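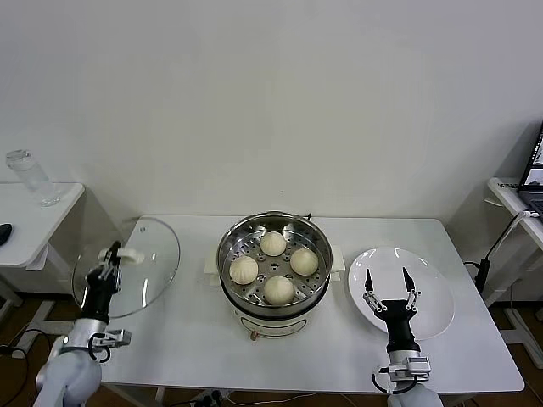
Refitting the Netthorpe pocket stove

The Netthorpe is a pressureless alcohol burner in spun brass, with a double wall and a ring of jets below the rim. Mine came from Siriporn Onsri in March with the original screw cap and a gasket that had gone hard. A hard gasket lets vapor out in the pack, and the smell gets into everything.

The replacement is a nitrile O-ring, 2 mm in section. Silicone is easier to find but swells a little in denatured alcohol, and then the cap binds on the thread. Clean the groove with a wooden toothpick. Steel picks scratch it.

I filled the burner with 40 ml and lit it indoors on a tile, window open. The jets took 30 seconds to bloom. One stayed dark until I cleared it with a strand of copper wire. The flame is close to invisible in daylight, so hold a hand well above the burner before refilling, and never pour into one that is still warm.

The simmer ring from a Britano fits, though it sits slightly proud and leaves a gap on the hinge side. The Stokgate ring does not fit at all.

Still to do: the windscreen. The one I have was cut for a wider pot and has 8 vent holes, all on the same side. I will probably make a new one out of flashing.

Posted November 3, 2020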